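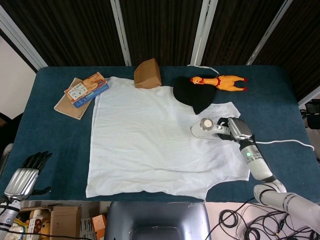
OK, thread time, I have been thinking about starch for a whole month and I need to talk about it!

1/ My grandmother's starch recipe: 4 spoons of cornstarch, a splash of cold water, stir until the lumps give up, then top it off with boiling water. Let it cool, strain it through an old stocking. I finally tried it in May and oh my gosh, the collars!!

2/ Cold water FIRST. I skipped that once and got gravy.

3/ Agnes Purves at the Ulville history room let me read a laundry notebook from a boarding house up the hill. Whoever kept it starched 31 collars in one go and complained about the weather on every single page. I love her.

4/ She used potato starch for cuffs and rice starch for anything thin. I tried rice on a cotton handkerchief (just the cloudy water from soaking it) and it came out so crisp and light.

5/ Dark fabrics are trickier. Mine dried with pale streaks, so I rinsed and went again at half strength. Much better.

6/ Nnamdi Effiong asked how long a batch keeps. Mine smelled funny after a few days in the fridge, so now I make a small one each time. It takes nearly 20 minutes, most of it waiting for it to cool.

7/ Next up is a lace doily dipped in sugar water and dried over a bowl! If anyone has done this, tell me how much sugar, please please please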